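Ploltport, 20th December – Kawaguchi Service has opened a maintenance programme for small gripper arms at its Enville workshop. The first cell in the programme practises kitchen tasks at a table, with a toaster among its objects.

Every 90 days our technicians check the finger brackets, tighten the screws and test the travel of both jaws. The wrist camera is calibrated again after each finger change.

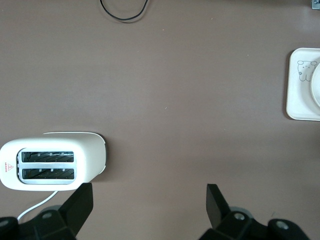 The full visit takes almost 4 hours, and the cell can return to work on the same day. Spare fingers are kept in our Clellthorpe store. Bookings for the new programme are open now.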